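Visit to Arkeo, Fultelham: diary of the deputy head of service, October

The party arrived at 9.40 and was received by Mr Emil Leitner, who asked that coats be left downstairs.

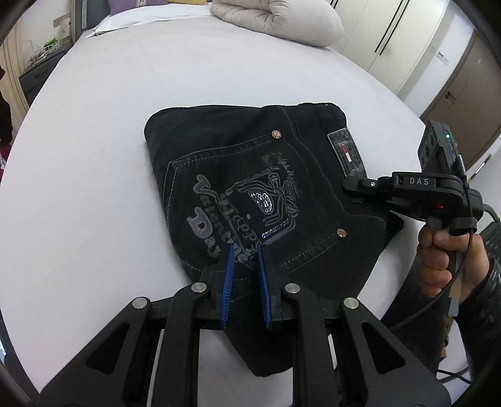 Morning: the bedroom

The first demonstration concerned the handling of clothing. A pair of black jeans had been placed on the white sheet, back pocket upwards, and was held at the lower edge between the blue pads of a hand-held gripper. Ms Folasade Oyelaran remarked on the sequins or rhinestones on the pocket and asked whether decorated garments were treated separately. Mr Leitner replied that they were not. Heavy seams gave more trouble than ornament, in his experience, and towels gave the least.

Visitors were then invited to try the grippers. I took my turn after Mr Kamlesh Upadhyay and found the grip lighter than I had expected, though my wrist tired quickly. I folded one shirt, poorly. Mr Upadhyay folded two.

We were told that a full session lasts 40 minutes, with a break before the next, and that 78 sessions had been completed since the summer. I asked for the written procedure and was promised a copy.

Afternoon: discussion

Lunch was provided in the small meeting room. Mr Ebuka Isah, attending on behalf of Ezeani, gave a short talk on laundry work in residential homes. His view was that sorting takes up more staff time than folding, and I am inclined to agree. The talk overran and the visit to the Fastholm store was put back to 3 o'clock.

Four questions remain open: cost, cleaning of the pads, storage, and who would train our evening staff. Mr Leitner undertook to answer the first two in writing. I am to raise the others with Mr Ronaldo Honorato on his return from leave.

Left at 4.15. Train delayed at Fultelham. Receipts passed to the office.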